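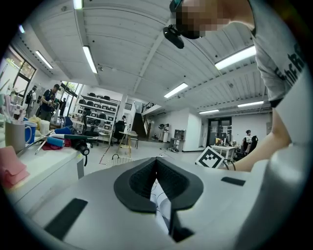 折起的白纸,Hekach工作间内。

一张纸占多少地方

废纸的体积取决于它离手之前的最后一个动作

办公用纸的成本通常按张数和重量计算。采购单上写的是包数,回收站过磅用的是公斤,两个数字大体能对上,账就平了。体积很少进入报表,可占用地面、塞满箱子、决定清运频率的恰恰是体积。同样一张A4纸,平放、对折、折两次、揉成一团,重量没有变化,所占的空间相差可达三十倍。

Hekach的一间开放式工作间在五月做了一次用纸记录。房间层高较大,顶面为白色波纹板,长条荧光灯分布在梁间,一侧是成排的高窗。桌椅沿房间散布,靠里有金属层架,架上码放深色盒子。日常用纸有两类:一类是普通白纸,用于打印清单、说明和标签底稿;另一类印有细黑网格,用于画尺寸、排版面和垫在桌上对位。记录由版式工作室Flirnoria设计,条目只有四项:纸的种类、丢弃时的状态、丢弃地点、是否双面用过。

一个月下来,登记的废纸为1,196张,全部折算为A4幅面。

先看理论值。80克的A4纸每张重约5克,厚度接近0.1毫米,面积为623.7平方厘米,平放体积略大于6立方厘米。1,196张压齐叠放,高度不到12厘米,总体积约7.5升,一个抽屉可以装下。这是下限,前提是每张纸都平整,纸间没有空气。

上限由纸团给出。把一张A4纸用双手揉紧,所得纸团的直径通常在5至7厘米之间,取6厘米计算,单个体积为113立方厘米。其中纸本身只占5.5%,其余全是空气。纸团倒进箱子后彼此之间还有空隙,按填充率六成计,每个纸团实际占用188立方厘米。1,196个纸团合计225升。清运方使用的Stundeck转运箱容量为600升,这些纸团会占去其中三分之一以上,净重却只有6公斤。

实际情况落在两者之间。工作间的废纸里,平放的最少,对折的最多,揉团的次之。三种状态对应三种不同的力学过程,值得分开讲。

对折

纸由纤维交织而成,纤维之间靠氢键和机械缠结维持强度。弯曲半径较大时,纸发生弹性变形,松手即可恢复。弯曲半径缩小到与纸厚同一量级时,外层纤维受拉,内层纤维受压,部分结合点断开,内层局部起皱,纸面留下一条永久的线。折痕处的抗弯刚度低于周围区域,下次受力时纸会优先沿原线弯折。

折痕的质量由压力和方向决定。机制纸的纤维多数沿造纸机运行方向排列,业内称纵向。顺着纵向折,折线平直,回弹小;横着纵向折,需要折断更多纤维,折线容易发毛,厚纸还会爆裂。多数A4办公纸的纵向与长边平行,所以沿长边方向折出的窄条比常见的横向对折更服帖。信函折三折用的是横向折线,对80克纸影响不大,120克以上就能看出区别。

折好的纸并不会自动变薄。对折一次得到两层,理论厚度0.2毫米,只用手指轻压时,折线附近会鼓起,自由状态下开口张开几毫米到十几毫米。鼓起部分的体积远大于纸本身。用尺边或指甲背沿折线刮一遍,再叠到其他纸下面压一段时间,张开量会明显减小。工作间的记录里,折后刮过的纸和折后直接丢下的纸没有分列,事后看是一个遗漏。

折两次的纸有四层,第二条折线必须同时弯过内外两层,外层走的路径更长,内层因此被挤出微小的错位。手工折叠时,错位表现为边缘对不齐,或在两条折线的交点形成一个小三角形皱褶。印刷装订中的配页补偿处理的是同一个问题。折数再增加,所需的力上升很快,纸张开始抵抗,多数人会停在第三次。

折纸作为丢弃前的动作有一个优点:它保留了两个平行的大面,可以叠放。叠放后上层重量把下层压住,整体密度随堆高增加。一只窄口、直壁的盒子适合收折纸,宽口圆桶则不适合,纸在桶里斜立,互相架空。 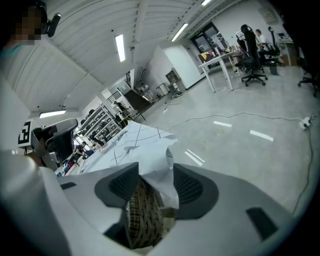 揉皱的过程要复杂得多。纸在平面内几乎不可拉伸,要把它收进一个小空间,弯曲只能集中到有限的脊线和顶点上。脊线是两片较平的区域相交处的窄带,顶点是几条脊线汇聚的锥形尖端。能量主要储存在这两类结构中,片区本身变形很小。继续施力时,较长的脊线失稳,断成较短的脊线,片区面积变小,数量增多。纸团越紧,脊线网络越密,抵抗也越强。到一定程度后,手上的力再加一倍,直径也只缩小一点。

印有网格的纸让变形变得可读。网格线在平面状态下等距且正交,纸起皱后,片区内的网格基本保持原形,到了脊线处方向突变。展开一张揉过的网格纸,可以沿着断折的线段大致画出脊线网络。Flirnoria在内部用纸中选了Tu系列网格纸,每隔25毫米有一条加重线,细格用于作图,加重线用于快速估读。重新铺平后的网格纸仍可以量长度,但边缘会向内收,收缩量来自无法压平的皱褶。对精度要求在毫米以内的工作,揉过的网格纸应当作废。

纸团离手后还会变大。弹性部分的能量在最初几秒内释放得最快,随后放慢,持续数小时。刚揉好时直径6厘米的纸团,放在桌上过夜,第二天通常会松开一些。湿度也有影响,纤维吸湿后刚度下降,脊线放松的速度改变。因此傍晚看还没有满的桶,次日早晨可能已经顶到桶口。工作间在记录期内把倒桶时间由下班前改到早晨,周一的桶在开工时清空,读数比较稳定。

纸团的形状对堆放不利。近似球形的物体随意倒入容器,空隙占三到四成,纸团表面粗糙,棱角互相勾挂,空隙往往更大。向下压可以挤出一部分空气,但纸团的回弹会把收益退回一半左右,手一松又鼓起来。要压实纸团,需要持续的压力或捆扎,家用和办公室的桶都不具备这种条件。

记录中的分布

按丢弃状态统计,网格纸揉团的比例高于白纸。原因与用途有关。白纸多为打印件,读完后顺手对折,折纸可以塞进口袋或夹进本子,不占手。网格纸多为草图,幅面摊开使用,画错后整张作废,双手本来就在纸面上,从两侧向中间一收就是一团。丢弃动作在很大程度上是前一个动作的延续。

丢弃地点也与状态相关。桶离座位近,揉团比例高;桶在几步以外,折纸比例高,一部分纸根本没有进桶,留在桌面一角等着顺路带走。桌面上的纸容易被重新使用,双面利用率因此上升。工作间里的小桶用于混合垃圾,纸进了小桶,一旦沾上饮料或食物残渣,便失去回收价值。

针对这些情况,Flirnoria给出的调整很有限。层架上腾出一格放平口浅盒,盒底尺寸比A4每边大2厘米,便于单手放入和整叠取出。盒子不加盖。单面用过的纸字面朝下放,双面用过的对折后放入旁边的窄盒。网格纸单独收,揉过的不要求展平。

最后一条曾有过争论。展平一张揉过的纸约需十秒,得到的仍是一张蓬松的纸,叠放厚度是新纸的数倍。把1,196张都按纸团算,展平总耗时超过三小时,换来的空间不足以减少一次清运。若纸团数量有限,可以先撕成两半再投,撕开后的半团更容易变形填隙,费时也短。涉及保密内容的纸本来就要进碎纸机,碎纸的体积又是另一个问题,条状碎纸的蓬松度比纸团更难控制。

纸的再生环节

从再生造纸的角度看,折和揉对纤维的影响不大。废纸进入水力碎浆机后被打散成浆,折痕和脊线随之消失。纤维长度的损失主要来自反复碎浆和干燥,折痕处断开的纤维占比很小。碎纸则不同,切断动作直接缩短纤维,细条还容易从分拣筛网漏下去,所以有些回收点不收散装碎纸,或要求装袋封口。

真正影响收购等级的是混杂物。订书钉和回形针可以用磁选去掉,透明胶带和不干胶标签则会在浆中形成胶黏物,粘在网部和毛毯上。工作间的白纸有相当一部分贴过标签,丢弃前应把贴标签的一角撕下来。网格纸的印线是细线,墨量低,脱墨负担小于整版打印件。覆膜纸、热敏纸和涂蜡纸不应与普通纸同放。热敏小票手感光滑,指甲一划即出现深色痕迹,容易辨认。

清运计价方式也会改变合理的做法。按重量收购时,体积由清运方承担,办公室缺乏压缩的动力。按箱或按次收费时,空气要花钱。以600升的Stundeck转运箱为例,全部装满揉团的A4纸,可容纳约3190张,重16公斤;换成平放叠齐的纸,理论重量接近480公斤,箱体和人都承受不了,实际装载到三分之一就必须停止。所以平放纸用小箱,纸团用大箱,混装时平放纸在下,纸团在上。

家庭用户的数量级小得多,但比例关系相同。一只10升的纸篓,投纸团可装五十多个,投平纸则能装下三包新纸的量。纸篓放在书桌右侧还是左侧没有区别,开口形状有区别。长方形开口、宽度大于21厘米的纸篓允许A4纸竖着直接插入,圆形开口直径小于这个数的,纸要弯一下或折一下才能进去,多数人选择揉。

工作间的浅盒目前仍放在层架上,网格纸一格满得最快,下一轮记录打算加上折后是否刮平这一项。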